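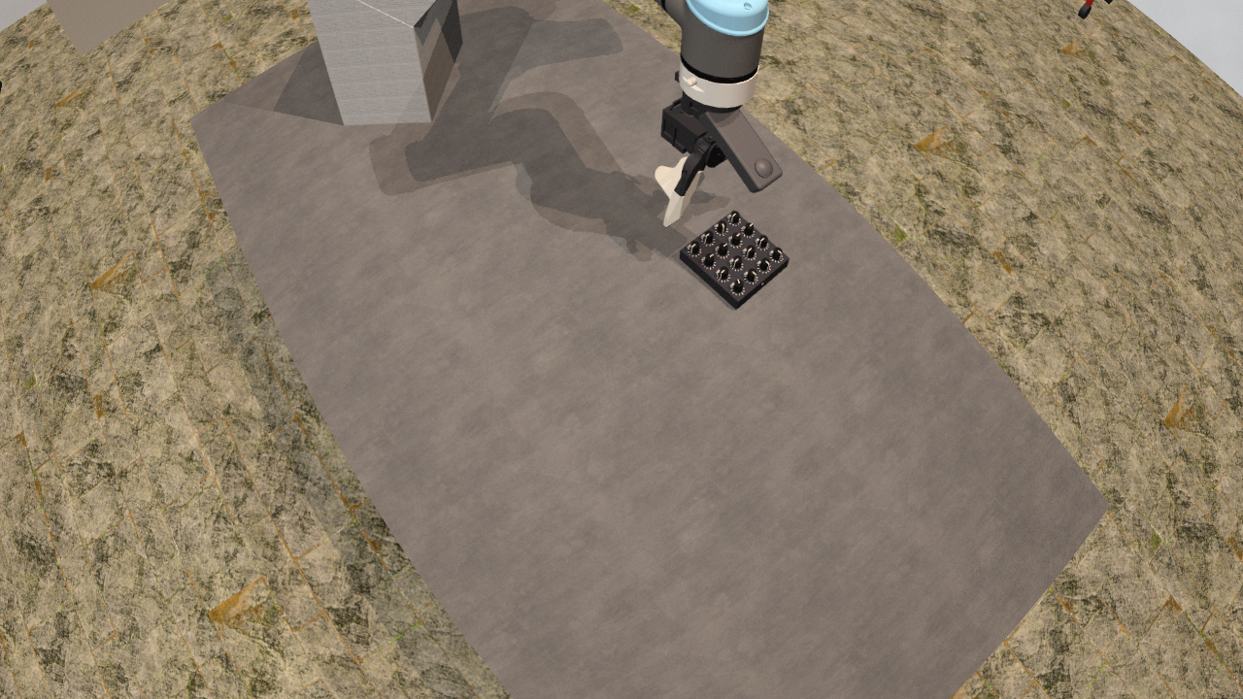

图1 台面与机械臂局部(仿真渲染)

# Dremdale掀背轿车前轮盘式制动器热衰退试验

**课程设计报告**

组长:Somtochukwu Omoregie

## 摘要

本报告以一辆Dremdale五门掀背轿车为对象,对其前轮盘式制动器在连续制动条件下的性能变化进行了道路试验。试验在Inwood试车场的直线路段进行,每组由20次连续制动构成,初速度为100 km/h。课题组分别使用原厂摩擦片和Foma摩擦片完成试验,记录制动管路压力、车辆减速度、制动盘表面温度及踏板行程。结果表明,两种摩擦片在试验前段表现接近,后段原厂摩擦片所需管路压力明显上升,Foma摩擦片上升较缓,但其冷态制动时的初始响应略弱。报告同时讨论了测温方式、风速和驾驶员操作对结果的影响。

## 一、课题背景

盘式制动器依靠摩擦片与制动盘之间的摩擦,将车辆动能转化为热量。一次普通的城市制动所产生的热量有限,制动盘在两次制动的间隔内即可散去大部分。长下坡或高速路段反复减速时,热量累积的速度超过散热速度,摩擦副温度持续升高,摩擦系数随之变化。驾驶员感受到的现象是:踩下同样的力,车辆减速变慢。

热衰退的研究在底盘课程中已有讲授,课堂内容以台架试验曲线为主。课题组在选题时认为,道路试验能够反映轮罩气流、轮辋结构和车辆载荷转移的共同作用,与台架数据对照后有一定的教学价值。学院批准了本课题,并提供试验车辆一辆。

## 二、试验车辆与准备工作

### 2.1 车辆状态

试验车为前轮驱动,手动变速器,前轮采用通风式制动盘,后轮采用实心制动盘。试验状态下整车质量为1,590 kg,包括驾驶员、一名记录员和固定于行李舱内的配重。后轴质量为740 kg,其余由前轴承担。称重在试验当日早晨完成,燃油箱处于加满状态。

试验前更换了全部制动液,并对四个轮缸依次排气。排气顺序按维修手册执行,由离主缸最远的右后轮开始。第一次排气后踏板仍偏软,检查发现左前卡钳放气螺栓的密封面有轻微划伤,更换螺栓后踏板恢复正常。这一处理使准备工作推迟了半日。

前制动盘为新件,安装前用清洗剂去除了防锈油,并以百分表检查端面跳动,左右两侧均在手册允许范围之内。轮胎气压按满载标准调整,四条轮胎为同一批次产品,花纹深度无明显差异。

### 2.2 摩擦片

试验采用两种前摩擦片:

- 甲组:随车原厂摩擦片,有机配方;
- 乙组:Foma摩擦片,半金属配方。

两组均为未使用过的新件。每组安装后先进行磨合,磨合由中等速度的缓和制动组成,制动之间保留足够的冷却距离,直至摩擦面接触痕迹覆盖大部分面积。换装乙组摩擦片时一并更换了前制动盘,避免甲组材料在盘面形成的转移膜影响后续结果。后轮摩擦片在整个试验中保持不变。
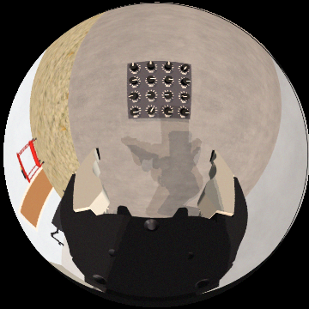

图2 四行四列旋钮面板,俯视(仿真渲染)

### 2.3 测量设备

管路压力由安装在左前轮油路上的压力传感器测得,传感器及数据记录仪均为Havlíček产品。记录仪同时接收纵向加速度信号和车速信号。踏板行程采用拉线式位移传感器,固定在转向柱下方的支架上。

制动盘温度采用滑动式热电偶,触点压在制动盘外侧工作面的中部半径处。课题组曾考虑使用红外测温,经初步比较后未予采用:新盘表面光亮,发射率较低,使用数次后颜色变深,同一设定下的读数前后不可比。滑动热电偶自身也会因摩擦产生少量附加热量,本报告未对此进行修正。

所有传感器在安装前后各标定一次。压力传感器的两次标定结果一致。位移传感器在试验结束后存在微小零点漂移,经检查系支架螺钉松动所致,数据处理时已按每次制动前的静止值重新归零。

## 三、试验方法

### 3.1 试验程序

试验安排在星期四进行,路面干燥,风向与试验路段大致平行。甲组在上午完成,乙组在下午完成,中间用于换装和磨合。

每次制动的步骤如下:

1. 车辆加速至略高于100 km/h,松开加速踏板,踩下离合器;
2. 车速降至100 km/h时开始制动,驾驶员参照仪表台上的减速度显示,将减速度保持在规定值;
3. 车辆停稳后立即松开制动踏板,挂入一挡;
4. 重新加速,在规定间隔到达时开始下一次制动。

一组共20次,中途不得停车冷却。第20次制动完成后,车辆以中等速度行驶一圈,再进行一次同样的制动,用以观察恢复情况。

本试验采用恒定减速度的方式,以管路压力的变化表示制动效能的变化。若采用恒定踏板力的方式,制动距离的差异更为直观,但对驾驶员要求较高,也容易在后段出现制动距离过长的情况。考虑到试验路段长度和安全要求,指导教师建议采用前一种方式。

### 3.2 安全措施

试验由持有试车场内部驾驶资格的人员驾驶,学生承担记录和维护工作。车内人员全程佩戴头盔。踏板行程超过预设限值,或制动时出现明显跑偏,试验即行中止。试验路段两端设有观察员,以对讲机与车内联络。停车后,在制动盘温度降至安全范围之前不拉驻车制动,以轮挡固定车辆。

### 3.3 数据处理

每次制动取减速度进入稳定阶段后至车速降至较低值之间的数据,计算平均管路压力。起始阶段和停车前的瞬态部分不参与计算。随后以每组前三次制动的平均值为基准,将各次管路压力换算为相对值。相对值越大,表示产生同等减速度所需的压力越高,制动效能越低。

甲组第七次制动中,驾驶员因侧风修正方向,减速度波动较大,该次数据予以剔除,曲线上以空缺表示。

## 四、试验结果

### 4.1 管路压力

甲组的相对压力在前半段变化平缓,其中第四次至第六次略低于基准值,说明摩擦片在温度适度升高后摩擦系数有所提高。进入后半段,相对压力逐次上升,最后五次的上升速度明显加快。驾驶员在第十六次制动后报告踏板力增大,与记录相符。

乙组前三次所需压力略高于甲组,此后逐渐下降,在试验中段达到最低值。后段压力虽有回升,直至最后一次仍只略高于其自身基准值,未观察到与甲组类似的加速上升。

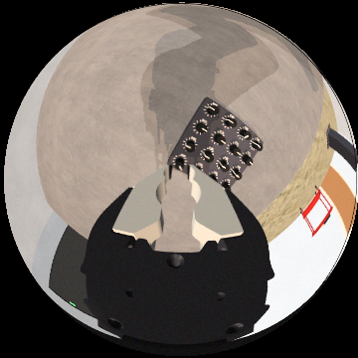 恢复制动中,甲组的相对压力回落至中段水平,没有完全回到基准值。拆检发现甲组摩擦片表面有一层较硬的光亮区域,主要分布在摩擦片进入端。乙组恢复制动的结果与基准值基本一致,摩擦片表面均匀,制动盘上可见细密的周向划痕。

### 4.2 制动盘温度

两组温度曲线形状相近,均呈先快后慢的上升趋势,至试验末段仍未达到平衡。乙组末次制动的温度略高于甲组。由于两组的车辆质量、初速度和制动间隔相同,输入能量可视为相等,该差异可能与下午气温较高有关,也可能来自摩擦片导热性能的不同。半金属配方导热较好,部分热量会通过背板传向卡钳活塞,仅凭盘面单点测温无法对此作出区分。

### 4.3 踏板行程

甲组踏板行程随管路压力同步增加,增加量与制动系统在相应压力下的弹性变形相符。乙组行程增加较小。两组均未出现踏板突然变软的情况,可以认为制动液没有汽化。

各项结果的定性对照见下表。

| 项目 | 甲组(原厂) | 乙组(Foma) |
|---|---|---|
| 冷态初始响应 | 较好 | 略弱 |
| 中段效能 | 稳定 | 逐步提高 |
| 末段效能 | 明显下降 | 略有下降 |
| 恢复制动 | 部分恢复 | 基本恢复 |
| 拆检后的盘面 | 光滑 | 有周向划痕 |
| 低速噪声 | 无 | 偶有 |

## 五、讨论

### 5.1 载荷分配的影响

静态条件下,前轴承担的质量高于后轴。制动时载荷进一步前移,前轮制动器承担大部分制动功。课题组只在左前轮安装了压力和温度传感器,默认左右两侧状态一致。驾驶员未报告跑偏,这一假设在本次试验中可以接受,但不能排除两侧温度存在差别。试验车排气系统经底盘右侧通过,对右侧车轮附近的气流有一定影响。

### 5.2 操作一致性

恒定减速度依靠驾驶员参照显示进行调节。从记录看,甲组前几次制动的减速度波动大于其余各次,驾驶员熟悉后趋于稳定。乙组由同一驾驶员完成,波动较小。两组的先后顺序因此可能对比较产生有利于乙组的影响。较为合理的做法是在正式试验前增加练习,或者在另一日将两组顺序对调后重复试验。受场地时间所限,两种做法均未实施。

### 5.3 与台架数据的对照

课程所用台架曲线在高温段的下降较为平滑,道路试验甲组则在后段出现转折。台架冷却风速恒定,道路试验中每次停车时风速接近零,随后又在加速过程中升高,冷却条件周期变化。此外,台架试验采用单个制动器,不包含后轮制动器及比例阀的作用。两类数据的变化方向一致,数值不宜直接比较。

### 5.4 未解决的问题

乙组在低速停车前偶有高频噪声,车内可闻。课题组未配备声学测量设备,仅作了文字记录。噪声出现在磨合后的低温阶段,温度升高后消失,其成因有待后续课题处理。

## 六、结论

1. 在本试验规定的条件下,原厂摩擦片于后段出现可测量的热衰退,Foma摩擦片的衰退程度较低。
2. Foma摩擦片冷态响应略弱,并伴有偶发噪声,用于日常行驶时应予考虑。
3. 试验末段未出现制动液汽化迹象,效能下降主要来自摩擦材料。
4. 每种摩擦片仅完成一组试验,上述结论不应推广至其他车型或其他批次的产品。

## 七、任务分工与后续安排

Somtochukwu Omoregie负责试验方案、数据处理和报告统稿,其余组员分别承担传感器安装、车辆维护和现场记录。原始数据及标定记录已交底盘实验室存档,拆下的摩擦片按组别封装,存放于同一处。

下一阶段拟在右前轮加装一套热电偶,并在卡钳活塞附近增设测点。若能取得试车场的使用时间,课题组将于八月以对调后的顺序重复两组试验。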